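Chapter 4
Paper That Holds Things: Cardboard, Pulp, and the Shape of a Box

Pick up the nearest shipping box and look at one of its cut edges. You'll find a wavy line of paper trapped between two flat sheets. That wave is called the fluting, the flat sheets are called liners, and together they make one of the most useful materials people have ever come up with! A single sheet of paper folds under the weight of a spoon. Glue three of them together in the right pattern and you can stand on the result.

In this chapter we'll find out where that strength comes from, how a flat blank turns into a box with four walls and a lid, and what happens to the fibers when the whole thing goes back into the pulper. We'll also meet molded pulp, a close cousin of corrugated board that starts as a gray or brown soup and ends up as egg cartons, trays, and corner guards.

Keep three words handy as you read. A flute is one ridge of the wave. A score is a line pressed into the board so that it folds where the designer wants it to. A flap is any panel that folds over to close or stiffen the box. Tuck tabs, which you'll draw yourself in Section 4.3, are the small pieces that slip inside a wall and hold a lid shut by friction alone.

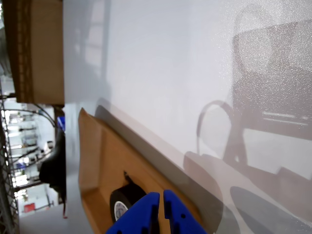
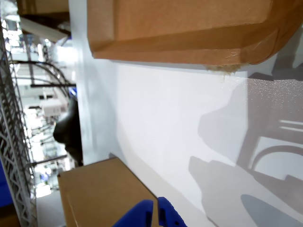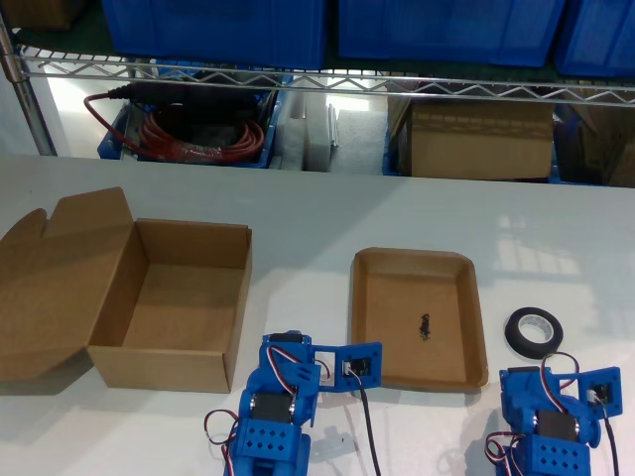 Figure 4.1 Packing materials. First: a roll of black tape. Second: folds, creases, and a torn patch on a large cardboard box. Third: an open corrugated box and a shallow molded pulp tray.

Torn board is a gift to a student of materials, so save yours. Paper fibers are long and thin, and they cling to one another where they cross. Rip a liner slowly and you'll see them pull out as fuzz along the edge. Each trip through recycling leaves them a little shorter, and short fibers have less to hold on to.

Our running case study is the Birkell carton, drawn by package designer Sumaiya Howlader for a small lamp maker, Prorarora. Her first version crushed under a load of 91 pounds. Her last one, with the flutes turned upright and not a scrap of extra board, held 443. We'll follow her sketches through every section, wrong turns included.

Before You Read
Cut a strip of cardboard 20 centimeters long with the flutes running lengthwise, and another with the flutes running across. Bend both. Write down which one fights back, and keep the strips for Section 4.1.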